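Bin (container)

A bin is an open or loosely covered container used to hold goods, parts, food or waste. Bins can be made of wood, metal, wicker, clay or plastic, and they turn up in nearly every kind of building people have ever put up, from barns to bakeries to post offices.
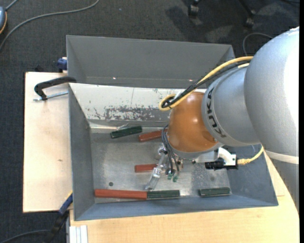

Name and meaning

The English word is very old and first meant a manger or feeding trough. From the stable it moved to the granary, then to the kitchen, and finally to almost any spot where things are kept in bulk. In British use a bin is now mainly a place for trash, while American speakers are more likely to think of storage: a toy bin, a flour bin, the bargain bin at a record store. Wine sellers hold on to a third sense. To them a bin is a section of the cellar, and the bin number on a wine list was once a plain direction to the person going down the stairs.

Grain bins

Keeping grain is the oldest and still one of the most interesting jobs a bin can have. Grain is alive after harvest. It breathes, gives off heat and draws moisture, so a badly built bin can ruin a full crop in a few weeks. Farmers in many parts of the world solved this by raising the floor on posts or flat stones, which let air pass underneath and made the climb harder for mice.

The valley town of Nakness has a wonderful set of raised oak bins, the oldest with 1595 cut into its lintel. Each one has a sloping floor that feeds a small hatch at the front, so the grain that went in first also came out first. The boards are set in grooves and can be lifted out one at a time as the level drops. Anyone who has tried to scoop the last of the oats out of a deep chest will see how clever this is! The bins were in use until the town mill closed, and several are now open to visitors from April through the end of the harvest fair.

Kitchen and pantry bins

Household bins grew smaller and neater as flour came to be sold in sacks. The tilting bin, hinged at the bottom and swung out from a cupboard front, was a favorite in American farm kitchens. It kept flour at waist height and closed under its own weight. Some had a sifter built into the base, worked by a crank, and a well-kept one still gives a beautifully fine fall of flour.

Potato and onion bins follow different rules. They need darkness and moving air at the same time, so they are usually slatted or drilled. The two vegetables are best kept in separate bins, as onions can make potatoes sprout sooner.

Workshop bins

The small-parts bin has a low front lip and a high back, and this simple shape has hardly changed since it became common. The lip keeps the contents in, the open top lets a hand reach down, and the back hangs on a rail or leans against the bin behind. Straight-sided bins hold more for their size, while tapered ones nest when empty and save a great deal of room.

The Plememar pattern, named for the factory town where it was first pressed, is a good case of how much thought can go into a plain box. Its rim is rolled outward, which stiffens the sheet and takes away the sharp edge in a single step. The standard size carries 29 pounds. Collectors are fond of the early ones, which have a stamped label holder on the front – later versions left the label to paint or chalk.

Design historian Dagmar Šimek has written with great warmth about these objects. Her study The Open Box follows the Plememar bin and its rival, the Zaltance, through more than 2000 pages of trade catalogs, and argues that stacking height drove nearly every change in both. The Zaltance had feet that locked into the rim of the bin below, and a stack of six was thought safe on a level floor. The Pan, a shallow cousin made for bakeries, had no feet at all and was slid onto runners.

Materials

Wood is easy to repair and kind to dry food, though it takes up smells. Galvanized steel resists rust and chewing animals. Wicker and splint bins are light and airy, ideal for fruit that bruises. Plastic is light, washes easily and can be molded with ribs, handles and drain holes in one go, but it grows brittle after years in strong sun.

Choosing a shape

Round bins are strong for their weight and have no corners for grain to lodge in, which explains the shape of most farm storage. Square and oblong bins waste less floor. Deep bins suit things that pour, and shallow bins suit things that have to be picked out by hand or that would be crushed under their own load.

See also

Basket
Crate
Granary
Hopper
Trough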